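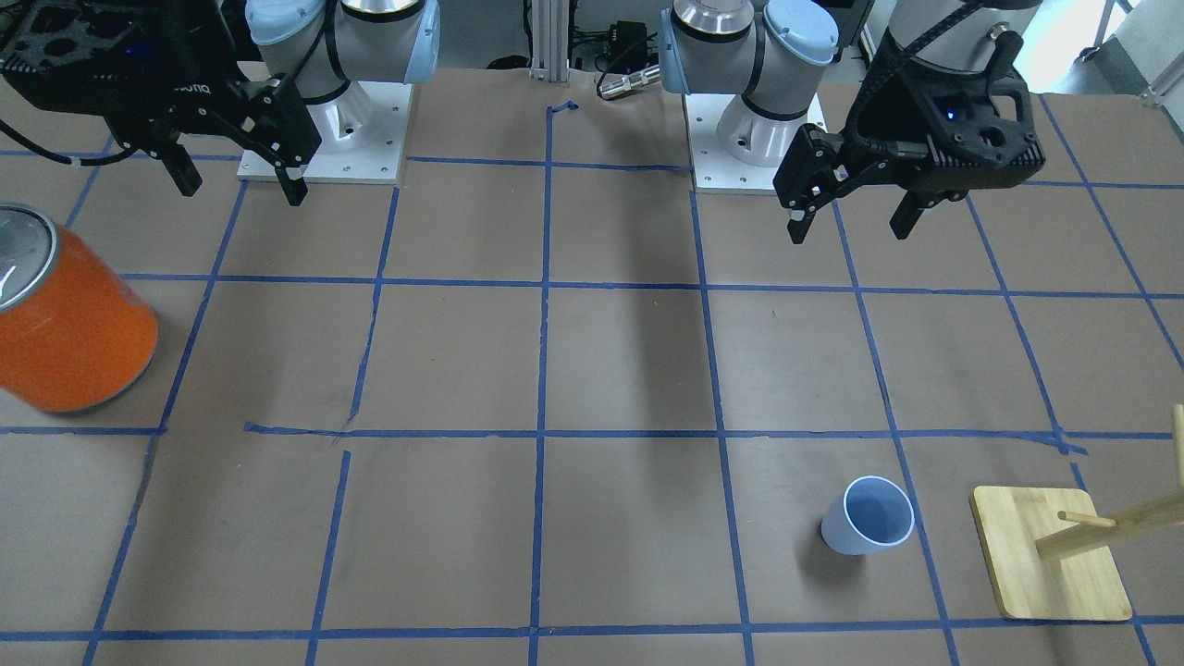

Kodikara asks whether we really need a written rule for the tape, given that everybody on the Bramatwood bench knows roughly where things go. Fair question, and I did promise a proper answer in the book, so I'm putting it down while the kettle boils.

2025-07-26, Bramatwood bench, cup and mug tree task

Yes, I think we do (sorry!). Knowing where things go is fine until someone comes over from Storano to lend a hand, and then "the usual cell" means whatever they fancy. So, house rules as they stand, and please grumble at me in the margin if they're daft:

Name the cell before you put anything in it, and write it down before the arms move.
Left and right are the robot's, never yours. I still get this wrong myself after 3 years.
Both grippers up and clear of the objects before hands go over the paper.
Speed limit stays at 200 mm/s for any new layout. Dindar's sheet allows more, but I'd like us to be slow and happy for a while yet.
Where a strip of tape has torn or slipped, re-lay the whole strip. No patching!

That last one is overdue on the middle line, I'm afraid, and I'll do it before run 13. 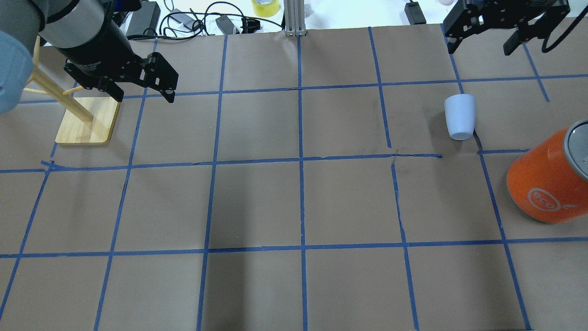
Mug tree, cup and can on the grid, both grippers up.

Still to settle: whether a can lying on its side belongs to the cell under its lid or under its middle. I lean towards the middle, but will ask at Storano.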